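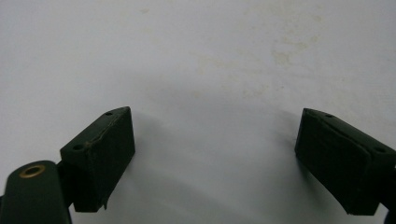

What is in the Florkow kit?

You get one hand-held gripper with both fingers fitted, the camera mount, a charger, a spare set of pads, a hex key and a printed setup card. The camera is sold separately, and so is the carry case. If you already own a small action camera it will probably fit the mount, but check the list on the Compatibility page before you order.

What do people use it for?

Recording how a task is done by hand, so that a robot arm can be taught the same task later. You hold the gripper, do the job with it, and the camera records what the fingers see. Most of our customers work on picking, sorting and tidying tasks on a table or bench. A few use it in kitchens.

Do I need a robot arm to start?

You don't. Plenty of teams record for months before they have an arm on site. When you do get one, the same fingers can be bolted to it with our arm adaptor, so the pads meet the objects in the same way they did in your hand. The adaptor is on the Parts page.

How much does it cost?

The kit is £237 plus delivery. Spare pads, the adaptor and the case are priced on the Parts page. Schools and universities can ask for a quote, and we'll invoice against a purchase order.

Can I try it first?

We hire kits out for 30 days. If you decide to keep yours, the hire fee comes off the price. Send it back in the box it came in, with the hex key, please. The hex keys go missing more than anything else.

How long does the battery last?

Almost four hours of steady recording. It charges from any USB-C socket, and you can record while it is plugged in, though the cable tends to get in the way of your wrist.

What sort of surface works best?

Something flat, plain and matt. White or pale grey is fine. Glossy tops throw back the room lights, and that can upset the tracking, as can a surface with a strong repeating pattern. If the tracking drifts on a very plain table, leave one or two still objects near the edge and don't move them until you have finished the session.

Do see-through objects cause trouble?

They can. Clear plastic and glass show up mostly as thin edges and reflections, and the software has less to hold on to than it does with a solid object. You can still record with them. Keep the lighting steady and move a little slower as you close the fingers. We'd suggest learning the kit on solid objects first.

Should the fingers be open when I start recording?

Yes, fully open, and clear of whatever you are going to pick up. The software reads the widest gap at the start of each recording and measures every other gap against it. If you start half closed, the readings for that recording will be wrong from beginning to end and you'll have to do it again. 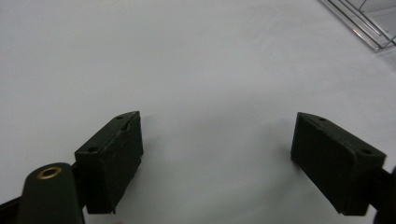
Tove Lauritsen wrote to say that her group had been starting every recording with the fingers partly closed and only found out when the arm kept stopping short of the object. She asked whether old recordings could be put right. They can, as long as the fingers open fully at some point in the same recording. Go to Tools, then Reset Gap, and pick a moment when they are wide open. Tove's group got back everything they had made since August this way, apart from a handful of very short clips.

When should I change the pads?

When the gripping material starts to lift, fray or go smooth. Corners and lower edges usually go first, as they are the parts that rub on the table. A bit of scuffing along the top edge does no harm. A loose flap can catch on thin things like paper or cloth, so change the pad if you work with those.

Always change both sides together. An old pad facing a new one will make objects turn as you grip them.

How do I change them?

Turn the gripper off, undo the screws with the hex key and slide the pad away from the arm. Fit the new one and tighten until it stops moving, then no more. The parts are plastic and will crack if you lean on them. There are drawings on the setup card.

Can I print my own fingers?

The finger files are free to download from the Gurkport page — look for the folder called Hand Parts. Print them in a dark matt colour if you can, to keep reflections down. Home-printed parts are not covered by the guarantee, but fitting them doesn't cancel it for the rest of the kit.

Is it all right for left-handed users?

The handle is the same on both sides. The trigger can be moved across in the settings menu.

How long is the guarantee?

Three years on the handle and electronics. Pads are not covered, as they are meant to wear out.

Who do I contact about repairs?

Repairs are handled by Ylva Fagerlund at Jistton. Use the form on the Contact page and give the serial number from under the handle.

Page last updated December 3, 2025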